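Streaming sticks: fixing dropouts and slow menus

Most playback faults on a streaming stick come from power or Wi-Fi. Check those before resetting anything.

Power. Use the wall adapter supplied with the stick. The USB port on many TVs does not deliver enough current, and the stick restarts under load. On the Arkis, a low-power warning appears under Settings > Device > Status.

Heat. A stick plugged in directly behind a wall-mounted panel has little airflow. Fit the short HDMI extension and let the stick hang clear of the TV. Keep curtains, throws and laundry off the media shelf.

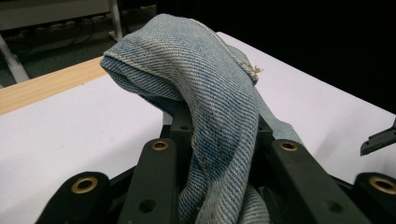
Faded denim, twill weave and seam.

Wi-Fi. Move the stick to the 5 GHz band if the router is in the same room. Through two walls, 2.4 GHz is usually steadier. The Kartha app lists the band beside the network name.

Storage. Menus slow down when free space is low. Our Lulleo had 262 MB left and took several seconds to open the home screen. Clear the cache of each video app first, then uninstall apps you do not use. Restart afterward.
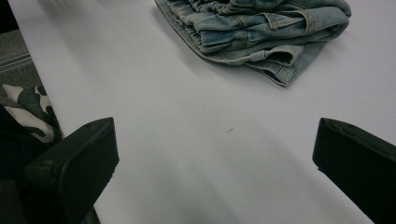
Folded denim on a white tabletop.

Remote. If the buttons lag, replace both batteries together. Pair again by holding Home until the light blinks.

Factory reset is the last step. Write down your app logins first.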